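October, evening

Up before the alarm. Coffee, toast, then the 40 bus, late again. I had the tablecloth in my bag, folded small, and it picked up a crease that wouldn't smooth out.

We had 4 tables to sort out before lunch. Rónán wanted them left bare and Dymphna wanted covers on all of them. I put the blue cloth on the square table and left the others alone. It is the pale one with the white flower outlines, bought at the Jivora closing sale for 21 dollars with two napkins I have never used. The print has faded a lot. I thought about replacing it last spring and didn't.

The glass dish came out next. It was my aunt's and she kept butterscotch in it. I like it on the blue, where the color shows through the bottom.
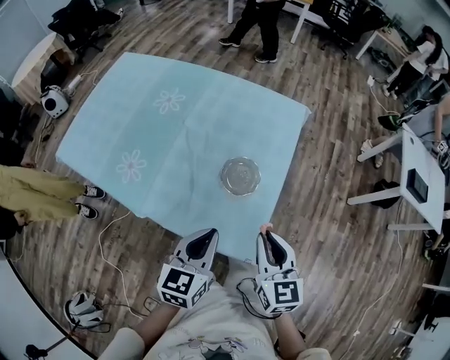 The blue cloth and the scalloped dish, with people busy around the other tables.

Clyde asked where the dish was from and I told him. He said his mother had one with a chip in the rim. We talked about candy for a while and he said he would bring some wrapped mints next time. I said no licorice.

Lunch was soup from the place on the corner. Too salty. Uriel ate mine.

Left at 4. Wrapped the dish in a sweater for the ride home and washed it in the sink with the dinner plates. The cloth is in the hamper. I need to look up whether it can go in with the towels, and buy more detergent, and call Gwenaël back about the bookshelf. He wants it out of his hallway by the end of the month and I still haven't measured the wall.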